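홈 | 소식 | 생활관 안내 | 공용주방 | 자료실 | 문의

공용주방 소식: 3층 아침 식사 조리대 정리 및 이용 수칙 개정 안내

Onard 생활관 운영실은 10월부터 3층 공용주방 조리대의 이용 수칙을 일부 개정하여 시행합니다. 입주자 여러분께서는 아래 내용을 확인하여 주시기 바랍니다. 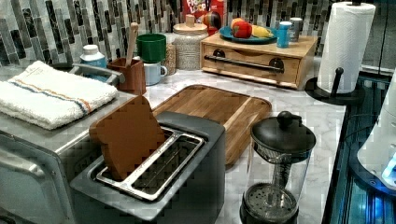

개정 배경

3층 공용주방은 현재 입주자 49명이 함께 이용하고 있으며, 이용은 오전 7시에서 8시 30분 사이에 집중됩니다. 지난 학기 말에 실시한 의견 수렴에서 가장 많이 제기된 사항은 조리대의 작업 공간 부족이었습니다. 접수된 의견의 거의 절반이 토스터와 커피 기구 주변의 혼잡을 언급하였습니다. 이에 운영실은 아침 식사에 쓰이는 기구를 한 구역에 모으고, 그 밖의 조리 도구는 하부 수납장으로 옮기기로 하였습니다.

토스터 및 도마

토스터는 조리대 앞쪽에 두고, 나무 도마는 그 바로 뒤에 눕혀 둡니다. 빵을 자르거나 버터를 바르는 작업은 반드시 도마 위에서 하여 주십시오. 흰색 대리석 상판에 칼을 직접 대면 흠집이 남으며, 커피나 과일즙이 스며든 얼룩은 잘 지워지지 않습니다. 도마 가장자리의 홈에 고인 물기와 부스러기는 사용 직후 닦아 내고, 도마를 물에 담가 두는 일은 삼가 주시기 바랍니다.

토스터는 작동 중 자리를 비우지 마십시오. 빵이 걸린 경우에는 전원 플러그를 뽑고 충분히 식힌 다음 꺼내야 하며, 금속 집게나 포크를 투입구에 넣어서는 안 됩니다. 부스러기 청소는 매주 목요일 저녁 당번이 담당합니다.

프렌치프레스

프렌치프레스는 토스터 옆자리에 비치합니다. 유리 용기는 급격한 온도 변화에 약하므로 뜨거운 물을 부은 직후 찬물로 헹구지 않도록 합니다. 커피 찌꺼기는 개수대에 버리지 말고 음식물 수거함에 넣어 주십시오. 지난 학기에 배수관이 막힌 사례가 두 차례 있었고, 모두 커피 찌꺼기가 원인으로 확인되었습니다. 거름망은 분리하여 세척한 후 다시 조립하여 제자리에 둡니다.

종이타월

종이타월은 검은색 거치대에 세워 사용합니다. 거치대를 개수대 가까이 옮기면 밑면에 물이 고이므로 현재 위치를 유지하여 주십시오. 새 롤은 하부 수납장 왼쪽 칸에 있으며, 마지막 장을 사용한 분이 교체하는 것을 원칙으로 합니다. 여분이 두 개 이하로 남은 경우에는 운영실에 알려 주시기 바랍니다.

과일 접시와 나무 수납함

검은색 긴 손잡이가 달린 나무 수납함은 조리대 위에 그대로 둡니다. 수납함 윗면은 과일 접시와 컵을 올려 두는 자리로 정하였습니다. 청록색 접시에 놓인 사과와 바나나 등의 과일은 입주자 누구나 드실 수 있으나, 다른 분을 위하여 한 번에 한 개씩만 가져가시기 바랍니다. 과일은 식자재 공급처인 Partington에서 주 2회 들어옵니다. 개인이 구입한 과일은 접시에 함께 두지 말고 이름을 적어 냉장고 개인 칸에 보관하여 주십시오.

조리대 마감 점검

매일 밤 10시 이후 마지막으로 주방을 이용하는 분은 다음 사항을 확인하여 주십시오.

- 토스터 전원 플러그 분리
- 도마와 상판의 물기 제거
- 프렌치프레스 세척 및 건조
- 수납함 위 개인 물품 회수

상판에 남겨진 개인 컵과 보관 용기는 다음 날 오전 Mukel 보관함으로 옮기며, 3일간 보관한 뒤 처분합니다. 보관함은 3층 승강기 맞은편에 있습니다.

담당자 및 문의

조리대 배치와 기구 고장에 관한 사항은 시설 담당 Kaiwen Liang에게, 당번 편성과 과일 공급에 관한 사항은 생활 담당 Anju Kandpal에게 문의하여 주시기 바랍니다. 운영실 내선 번호는 2837번입니다. 수칙에 대한 추가 의견은 10월 말까지 주방 입구의 의견함에 제출하실 수 있으며, 접수된 의견은 다음 호에 답변과 함께 게재합니다.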